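# The Grinda table, after a long summer of paper

I bought the big white Grinda back when we moved the paper workshop out of my dining room, and I promised a few of you I'd report once it had seen some real use. It's September now, so I think that counts.
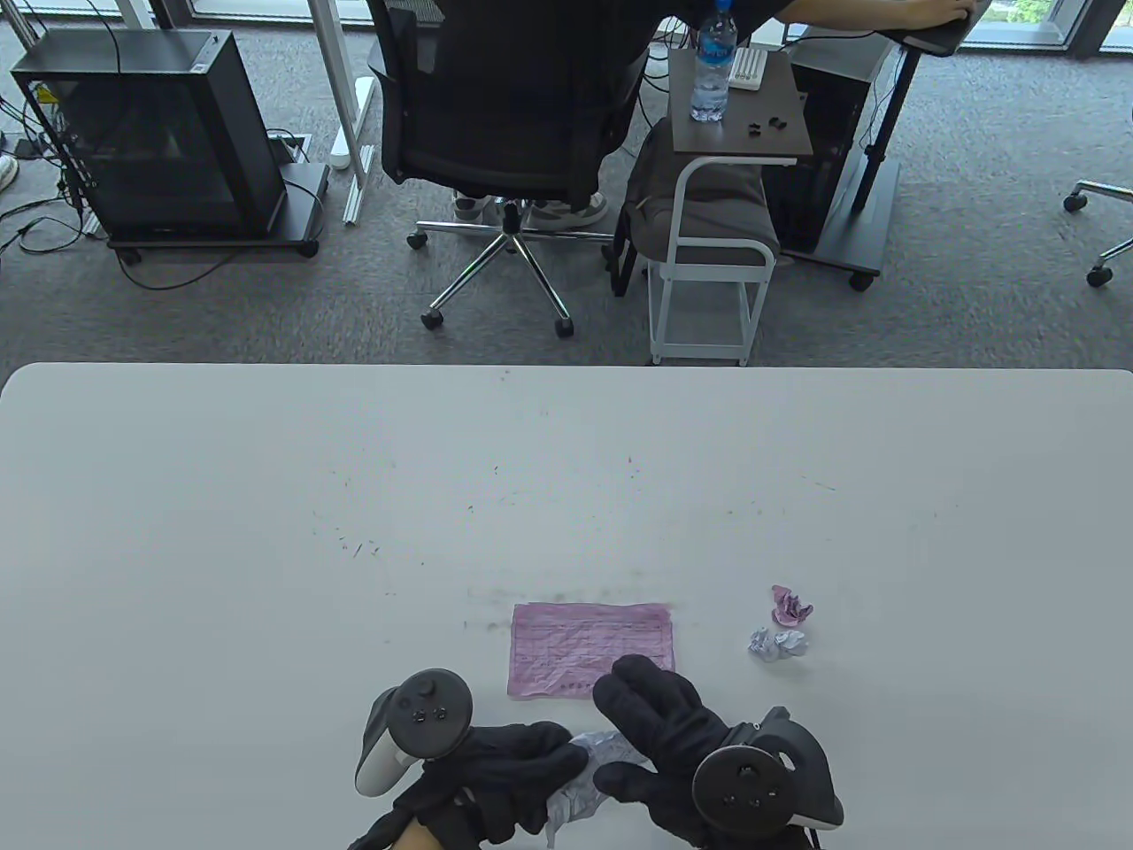
My main reason for choosing the Grinda over the smaller Dunne was plain old elbow room. We make recycled paper and do a fair bit of crumpling beforehand (it softens up the old printed forms beautifully, and the little ones adore it!), and on a narrow table everything ends up on the floor. On this one you can have a pink form smoothed out flat, a couple of crumpled balls parked to the right of it, and another sheet being pressed down at the near edge, and there is still table to spare. What the white top does not do is keep your secrets. Every crumb and small dark mark shows, and so do the faint gray smudges through the middle - if that sort of thing bothers you, go for a darker top and save yourself the fretting.

Cleaning is easy enough, I'm happy to say. A damp cloth takes care of most of it, and for the stubborn smudges I use a dab of Zustby cream cleaner and let it sit while I make my tea. I did find that scrubbing hard gets you no further than wiping gently twice, so be kind to your wrists.

Putting it together took me 60 minutes, with one long pause to hunt for the hex key, which I was sitting on. The instructions are the usual tiny drawings. Get a second person for turning it over - I tried it alone and I wouldn't do it again.

It came from Jukness, who delivered to the door but no farther, and charged me 31 dollars for the privilege. I grumbled then and I'm still grumbling a bit now. The table itself doesn't wobble, even when there are four of us leaning on it and talking over each other, and I've grown very fond of it.

I'd give it 4 out of 5, with the missing point split between the delivery fee and those smudges.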